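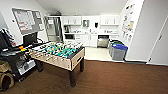
Foosball table on the carpet near the kitchenette, Plornisska break room.

Plornisska Break Room Inventory – Data Card

Last revised: 2025-06-22
Maintained by: Nam-gil Chae and Cường Ngô, Trulholm Facilities Records

Summary

This collection records the furniture, fittings and recreational equipment kept in shared staff rooms at the Plornisska and Riihimäki sites. It contains 586 item records. Each record covers one object or one fixed fitting and gives its room, its general condition and the date on which it was last checked.

Scope

Items are included if they remain in a shared room between checks. Personal bags, loose papers and food are excluded, even where they regularly occupy the same surface. Binders are recorded only when they carry an inventory label.

Room notes, Plornisska

The games area is carpeted in brown and adjoins a small kitchenette with white cabinetry. The foosball table has a light wood-toned cabinet with a darker rim and dark legs. Its players are partly teal or green and partly white or cream. The table and its playing figures are entered as a single record, no. 300. Replacement rods, when purchased, are entered under spare parts.

The large gray-framed board on the wall is treated as a fixed fitting. Papers and charts posted on it are not recorded. The stairwell beyond the doorway, including its gray metal railings, belongs to the building register and is outside this collection.

Fields

item_id – whole number, never reused
site – Plornisska or Riihimäki
room – name as shown on the floor plan
category – seating, table, storage, game, fitting, spare part
condition – good, worn, repair, retire
last_checked – year and month

Known limitations

Condition is assigned by the person carrying out the check, and the two sites differ in how they apply "worn." In the February revision, 7 records were moved from "storage" to "seating"; older exports retain the previous category.

Corrections

Requests should state the item_id and the field concerned, and should be addressed to Cường Ngô.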